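Teaching by demonstration (robotics)

By Vendula Tichý, February 2021
Last updated: see edit history
3 comments | 149 shares

Teaching by demonstration, also teach-in or just "showing", is getting a robot to do a task by taking it through the task. No code typed, or not much. The person either moves the arm by hand or drives it from somewhere else with a controller. The robot stores what its joints and gripper did and either plays that back or learns from a pile of such recordings.

Two main branches. Hand guiding (kinesthetic teaching) and remote control (teleoperation). Some shops use both in one job.

Hand guiding

Oldest of the lot in spirit. Paint sprayers were led through their strokes this way decades ago. The motors are set to hold up the arm's own weight and little else, so a person can push it. Good for contact work - wiping, sanding, pressing a lid on. The demonstrator feels the surface through the arm. Drawbacks: tiring on a big arm, hands get in the camera's view, and two arms at once is awkward for one person.

Remote control

The demonstrator stands off and steers. Common gear is a joystick, a handheld tracker or a small copy of the arm that the big one follows (leader and follower). Camera views stay clear of hands. Feel is the weak spot, as cheap rigs send no force back and people press too hard or stop short of the surface. Operators get better with practise, some very quickly.

What gets recorded

Usually joint angles, gripper opening, and one or more camera streams, all stamped to the same clock. Force readings if the arm has them. One take is an episode. The Wunusley set, put together by Torben Frerichs and Lieselotte Engelhardt for surface tasks, runs to 1058 episodes, of which 149 were thrown out for bad timing. Frerichs kept the clumsy ones in on purpose, so long as the task got done.

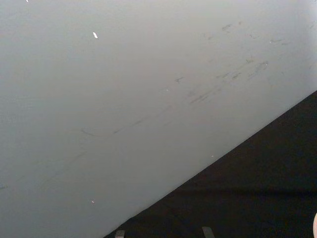 Wrist cameras are now standard in this kind of recording, normally alongside a fixed camera that sees the whole work area. The wrist view moves with the tool, which suits the last few centimetres before contact. It can also lose its bearings. On a plain pale grey surface there may be little to go on apart from a patch of dark scuffs, a few faint streaks and one long straight edge against something dark, with the two fingertips just poking in at the bottom. An edge like that gives direction but not place - slide along it and the view hardly changes. Marks help there. Glare is a related problem, pale surfaces wash out towards white and small detail goes with it.

Playback and learning

Plain playback repeats the path. Fine if the part is always in the same spot, useless otherwise. The learned kind fits a model from what the cameras see to what the demonstrator did next, known as imitation learning or behaviour cloning. Small errors add up, the arm drifts into spots no one ever showed it and has no idea what to do. Usual fix is more demos that start from bad positions, or having a person take over mid-run and recording the correction.

Jannik Wiegand's group at Vakov tried 2 demonstrators against 3 on the same drawer task and reported smoother motion with two. Lieselotte Eichhorn disputed it, saying the third person was simply left-handed and the controller wasnt. Not settled.

Practical notes

Clear the reach of the arm before starting. Keep the stop button with the person, not on the far bench. Short pauses in a demo get learned as pauses, so trim them. Change the lighting between batches. Write down who did which episode, the Hagedorn notes left this out and had to be re-labeled by hand in August.

See also: Force control; Leader-follower arm; Pomer controller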